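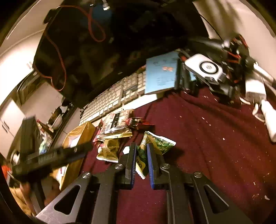 Will the move to automated packing mean fewer posts on the small-goods line?
The company's position is that no permanent post will be withdrawn as a result of the change, and that any reassignment will be agreed with the employee concerned before it takes effect.

The question was submitted in writing ahead of the meeting and is entered first at the request of the staff side.

DRALOW PACKING SERVICES
Joint Consultative Meeting on Automation
Minutes of the meeting held on 16/11/2022

Chair: Farzad Safavi
Staff side: Trevor Sandhu, with representatives of the small-goods line, goods-in and dispatch
Management side: Operations, Personnel, Health and Safety
In attendance: a representative of Drondum, equipment supplier
Apologies: Night shift representative

1. Minutes of the previous meeting
The minutes of the August meeting were approved with one correction. Under item 4, "temporary staff" should read "temporary and agency staff." There were no other matters arising.

2. Progress of the installation
Operations reported that the first Mok picking cell had been accepted from Drondum and was running on the day shift only. The second cell had been delayed by a change to the guarding and would not be accepted until Health and Safety had signed off the revised drawings.

The cell was handling boxed goods at the rate set out in the contract. Soft packets remained the main difficulty. Thin film wrappers fold under the fingers, and packets lying on top of one another are sometimes lifted together. The Drondum representative stated that new finger pads were on order and that the grip settings would be reviewed once they had been fitted.

Trevor Sandhu asked that the review include the people who pack these items by hand, as they know which wrappers slide and which ones split. This was agreed.

3. Changes to duties
Personnel presented draft duty statements for two new roles, cell attendant and recovery packer. The attendant clears stoppages, reloads trays and records faults. The recovery packer completes by hand any order the cell rejects.

The staff side raised the following points.

The recovery packer would receive only the awkward items, with none of the easier work that now breaks up the shift. Hourly targets drawn from the present line would therefore be unfair. Management accepted the point and withdrew the target from the draft.

The attendant's statement made no mention of pay grade. Personnel replied that the role was being evaluated and that the result would be given to the staff side in writing. Until then, employees acting as attendants would receive the existing line-lead allowance.

Several employees had reported that the day was quieter and more solitary than before, with one person standing where four used to work side by side. The Chair asked that this be recorded. Operations undertook to look at moving the recovery bench next to the cell so that the two roles could work within speaking distance.

4. Training
A total of 16 employees had put their names forward for attendant training. Personnel confirmed that places would be offered by length of service and that all 16 would be trained by the time the second cell opened. Training would take place in paid hours. A request for written instructions in larger print was agreed.

5. Monitoring and records
The staff side asked whether the cameras on the cell would be used to check on individuals. Operations stated that the cameras were directed at the trays and that recordings were kept for fault-finding only. The staff side requested a written policy, to include who may view the recordings and when they are deleted. Management agreed to supply a draft.

Fault records for the trial period showed 519 stoppages, of which 100 had required a call to Drondum. The remainder had been cleared by the attendant on duty. Trevor Sandhu observed that this work had been done without formal training and asked that it be acknowledged. The Chair thanked the employees concerned.

6. Any other business
Goods-in asked for clearer marking of the walkway beside the cell. Health and Safety will arrange this.

A proposal to extend the trial to the Pendevska site was noted. No decision will be taken until the staff there have been consulted.

Actions
Finger pad and grip review, with hand packers present: Operations and Drondum
Grade evaluation for cell attendant: Personnel
Position of recovery bench: Operations
Draft policy on recordings: Operations and Personnel
Walkway marking: Health and Safety

The next meeting will be called when the draft policy has been circulated. Copies of these minutes are available from Personnel on request.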